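Home | Reviews | Storage | Seating | Lighting | Contact

January 5, 2018
By the Vuvthorpe Equipment Review Desk

Gustero Stacking Bin, Large: Review

The Gustero large stacking bin is sold to schools, parts rooms and small warehouses as a general-purpose container. Our office bought 2 sets in September at the regular price of $236 per set and placed them in daily use at the Porkurgate supply room, where they replaced a mixed collection of older boxes.

Construction

The walls are stiff and the corners are well finished. The rim is rolled outward, which gives a secure grip even with gloves on. The base is flat enough to slide along a shelf without catching. One bin arrived with a shallow scratch on its long side, and the supplier, Snorradóttir, replaced it without charge.

Daily use

Staff found the open top convenient for mixed small goods. Items can be seen and reached without moving the bin, and returns to stock are quicker than they were with lidded boxes. The drawback is dust. Bins on the upper shelves needed wiping every other week, and a fitted lid is sold only as a separate order.

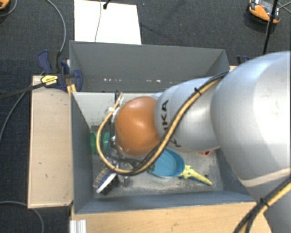 Stacking and storage

Empty bins nest closely and take up little floor space. Separating them is another matter — a tall nest tends to hold together, and two people may be needed to pull the lowest bins free. Loaded bins stack squarely as long as the contents stay below the rim. We kept our stacks to four and saw no bowing in that time.

Labeling

The label holder is the weakest part of the product. Cards slip out when a bin is tipped, and the slot is too narrow for the card size most offices keep on hand. We now use adhesive labels, which hold well but leave some residue when removed.

Recommendation

The bins are suitable for supply rooms that handle small goods every day. Buyers who need closed storage should add the price of lids before comparing this set with others. Orders of 300 bins or more are quoted separately by the supplier, and delivery to our address took nine working days.

Previous review | Next review | Back to Storage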